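Elogio de la ropa remendada

Llevo años defendiendo en las sobremesas que remendar es una de las cosas más alegres que se pueden hacer con las manos, y hoy quiero defenderlo por escrito. Hablo del remiendo visible, el que se nota desde la otra acera: hilo mostaza sobre tela azul, una rodilla cosida en espiral, un bolsillo que ha cambiado de color (¡y que ahora es mucho más bonito!).

Mi abuela zurcía para que no se viera. Era un arte enorme, pero venía con un poco de vergüenza, como si la prenda vieja tuviera que pedir perdón. Yo empecé al revés, con un vaquero de tiro alto, una aguja demasiado gruesa y ninguna idea de dónde acababa el agujero. Me salió torcido y lo llevé puesto todo el invierno.

El vaquero perdona mucho. Aguanta la puntada larga, la corta y la que se hace viendo una película, y cuando se abre por la entrepierna casi siempre queda tela sana a dos dedos del roto.

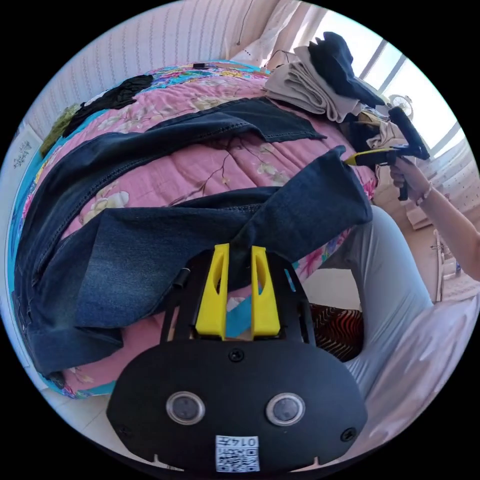
Horațiu Marinescu me escribió después de leer un borrador de estas líneas: todo eso está muy bien, decía, pero quien trabaja diez horas no tiene una tarde para la aguja, y convertir el remiendo en virtud es otra manera de regañar a los cansados. Tiene parte de razón y se la doy con gusto. No quiero que nadie cosa por culpa. Quiero que haya donde llevar la ropa, y que pagar por un arreglo nos parezca tan normal como pagar por un corte de pelo.

En Sidutport existe el taller Tănase, que en octubre abrió una mesa compartida: te prestan hilo, te enseñan el punto de base y, si te aburres, lo terminan ellas. En su cuaderno de entradas llevan apuntadas más de 838 prendas. Yo fui con una chaqueta y salí con la chaqueta, dos recetas y ganas de volver.
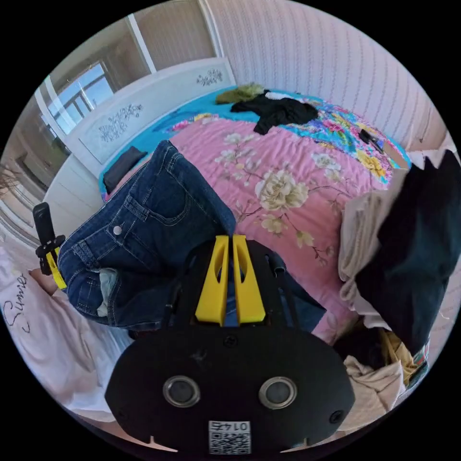

¿Vale la pena arreglar una prenda barata? Si te la pones con gusto, merece el arreglo igual que la cara. El precio de la etiqueta se olvida en una semana; la forma que ha cogido en tus rodillas tarda años en hacerse.

Me entusiasma además lo que se aprende por el camino. Desde que coso miro las costuras de todo, doy la vuelta a las camisas en las tiendas y distingo un dobladillo hecho con prisa. Compro menos, y me divierte más lo que tengo. El próximo es un abrigo gris con el forro deshecho, y ya tengo elegido el hilo: rojo.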